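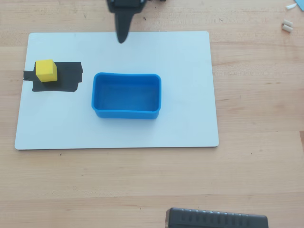

4.2 Tidying task: cube into tray

Putting small things away is the commonest chore in our household list, and it is the one we use to compare the three control methods. The layout is kept plain. A yellow cube starts on a patch of black tape on a white board, with a blue tray beside it (Figure 4, upper). The arm has to lift the cube and leave it in the tray. A trial counts as a success if the cube is inside the tray when the arm stops and the tray is still on the board.

We ran 3,872 trials in two rooms, at Florkport and at Sollerero. The cube was turned by hand between trials, and the tray was moved within a strip 12 cm wide. Of the failures, 1,302 were recorded as missed grasps. Most of these came from the Sindico controller, which tended to close the fingers too early – often while the tips were still above the cube. The Subramaniam planner closed later and missed less, but took longer over each attempt.

Carter Després scored all the trials from video. Where a cube came to rest on the rim, he marked the trial as failed.
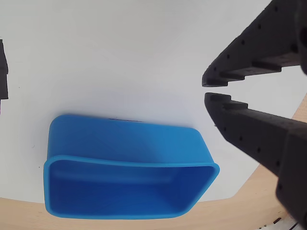 Figure 4. Cube and tray task. Upper: the tray empty and the cube on the tape. Lower: the fingers nearly closed, with nothing between them, near the blue container.

4.3 What the task leaves out

A cube is easy to hold. Spoons, socks and loose screws are not, and we would expect lower scores on all of them. The board was also kept clear of other objects, which few kitchen tables or workbenches are. We therefore read the results as an upper limit for this arm. A person does the same job in a second or two – the arm is still a long way from that.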